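夹爪报告“已抓取”之后
仿真厨房里一次静默失效的排查记录

Barnden项目的夜间回归测试在10月跑完了1,500个回合，任务只有一类：机械臂从厨房台面上取起一件果蔬，抬升，越过小家电，放到指定位置。汇总表上的成功率看上去正常，报警栏为空。问题出在汇总表之外。有34个回合，任务状态机判定“抓取完成”，后续动作全部执行到位，回合末尾的物体位姿却显示目标物仍在起始点附近，或者落在了台面以下。

状态机没有报错，运动规划没有报错，夹爪控制器也没有报错。按照项目的评分规则，只要末端执行器到达放置位姿且夹爪完成一次开合，回合即计为成功。换言之，这34次空手搬运都进了成功率的分子。

发现它的是负责接触建模的工程师Zoltán Tóth。他当时在核对另一件事，即不同求解步长下的接触力峰值，顺手把物体终点坐标画成了散点图。大部分点聚在放置区，有一小簇留在原地，另有几个点的高度为负值。高度为负说明物体穿过了台面，这在仿真里属于常见的数值故障，通常会单独标记。这一次没有标记，原因是穿透检查只在回合开始后的稳定阶段运行，抓取开始以后就关闭了。

这个设计有历史。早期版本中，穿透检查全程开启，夹爪与物体之间轻微的几何重叠会频繁触发误报，回合被大量中止。团队于是把检查限制在初始化阶段，并在代码里留下一行注释，说明以后再处理。注释留了很久。

故障的第一层在夹爪的判据。系统使用平行二指夹爪，判断抓取是否成立看两个量：指间开度和指尖接触力。开度停在某个大于零的数值，且接触力超过阈值并保持若干个控制周期，即认为物体已被夹住。对方块、罐头一类规则物体，这套判据足够可靠。果蔬的情况不同，彩椒尤其麻烦：外形凹凸，顶部有肩，肩与果柄之间是一圈凹陷，表面又光滑。
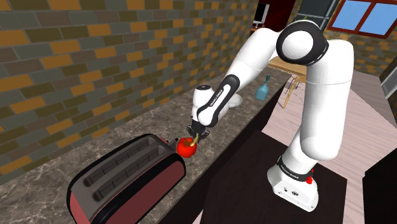
自上而下的抓取姿态是抓取采样器给出的首选，理由是可达性评分最高。台面一侧有墙，邻近还有小家电，侧向接近的轨迹往往因碰撞余量不足而被剔除。于是指尖落在彩椒上部，接触点位于曲率变化最大的区域。此处的表面法线与夹持方向存在夹角，夹得越紧，沿表面向上推开指尖的分力越大。摩擦系数设得充裕时，这个分力被摩擦抵消，抓取成立；摩擦系数一旦落入随机化区间的下沿，物体便在抬升初段滑脱。

滑脱本身不难检测。物体离开指间，开度会继续减小直至闭合，接触力归零，判据随即失效。但在这34个回合里，开度没有减小。

第二层故障由此浮出。碰撞几何没有使用渲染网格，使用的是由它分解得到的若干凸块。分解工具Prarnport按体积误差控制块数，果柄体积极小，被并入了顶部的一块凸包。结果是，渲染画面里的凹陷在物理引擎里并不存在，果柄与果肩之间被填成一个平缓的锥台。指尖看上去进入了凹陷，在物理上则压在锥面上。

锥面受压后，求解器给出的修正位移把物体向下推。物体下方是台面，台面的碰撞体是一块薄板。步长较大时，一次修正即可让物体底部越过薄板的中面，此后求解器认为最短的分离方向是朝下，物体便从台面下方穿出。多数情况下它没有完全穿出，只是下沉一段后被弹回，留在原地。

至于开度为什么保持不变，答案在控制器的一项节能选项。夹爪判定抓取成立后，切换为位置保持模式，不再继续施加闭合力。切换发生在物体被推离之前的3个控制周期内。此后即使指间为空，手指也停在原处，开度读数完全符合“夹着东西”的特征。接触力读数则被锁存，状态机读取的是锁存值。

三项因素单独出现时都无害。凸包过粗，力控夹爪会继续闭合并暴露空抓；位置保持模式，配上精确的碰撞体也不会丢失物体；自上而下的姿态，在高摩擦下表现良好。它们叠加起来，才构成没有任何报警的失效。

复现过程花的时间比定位原因更长。仿真引擎So的并行模式不保证接触对的求解顺序，同一随机种子在不同线程数下会得到不同的末态。Tóth把线程数固定为2，关闭渲染，逐周期导出接触点、法向力和指间开度，才在单个回合中稳定复现。导出的曲线有一处特征：接触力上升后出现一次陡降，陡降时刻恰在锁存之后。原有日志每隔若干周期采样一次，陡降正好落在采样间隙里。

“控制器没有说谎，它汇报的是一个旧值。”Tóth在内部评审时这样说，“我们把旧值当成了现值，而且把它写进了成功条件。”

有人会问，仿真里丢一只彩椒有何要紧。团队的回答涉及两方面。第一是数据。这些回合原定作为示范轨迹，用来训练后续的抓取策略。空手完成全程的轨迹一旦混入训练集，策略学到的就是“合拢、抬起、移动”的动作外形，与物体是否在手无关。错误样本的占比不高，但集中在同一类物体、同一类姿态上，局部影响远大于平均数所显示的程度。

第二是安全。同一套状态机代码也部署在Punimberg实验室的实体单元上。实体夹爪的力信号没有锁存，理论上不会重现相同的故障，然而“抓取完成”这一标志在实体单元上承担着额外功能：它允许机械臂切换到较高的搬运速度，并把负载参数更新为带物体的数值。负载参数错误时，碰撞检测所依据的力矩残差会产生偏置，检测灵敏度随之改变。对轻物体而言偏置很小，对较重的容器就需要认真计算。实验室因此在修复完成之前，将实体单元的搬运速度统一限制在低速档，并暂停了标志位与速度档之间的联动。

修复分几步合入主干。碰撞体方面，果蔬类物体改用保留凹陷的分解方案，果柄单独成块，不参与夹持接触；台面薄板改为有足够厚度的实体，并启用连续碰撞检测。夹爪方面，位置保持模式保留，但每个控制周期重新读取接触力，锁存值仅供日志使用，不再进入任何判断。状态机方面，在抬升后的固定高度增加一次复核，比较物体位姿与末端位姿的相对变化，超出容差即判为滑脱，回合中止并单独归档。

评分规则的改动争论最多。一种意见主张直接以物体终点位姿作为唯一标准，理由是仿真中真值可得，没有必要使用代理指标。反对意见认为，实体单元得不到真值，两边规则若不一致，对比就失去意义。最后采用的方案是两套分数并列：一套只用实体单元同样可得的信号，另一套使用真值。二者的差值作为独立指标监控，差值升高即触发人工检查。按新规则重算10月的数据，差值曲线在彩椒类别上有明显的凸起，其余类别平坦。

穿透检查也恢复为全程开启。为避免旧日的误报，夹爪与目标物之间的重叠设有单独的容差，目标物与环境之间的重叠则从严处理。代码里那行注释已删除，对应的条目移入了缺陷跟踪系统，并指定了负责人。

尚未解决的是采样器的偏好。自上而下的姿态仍然占多数，可达性评分没有计入接触点处的曲率与法线夹角。Tóth提出的补充项会增加每次采样的计算量，目前只在离线评估中启用。在线版本要等接触模型重新标定，标定所需的摩擦测量由Punimberg实验室承担，下一批试样包括彩椒、茄子和带柄的梨。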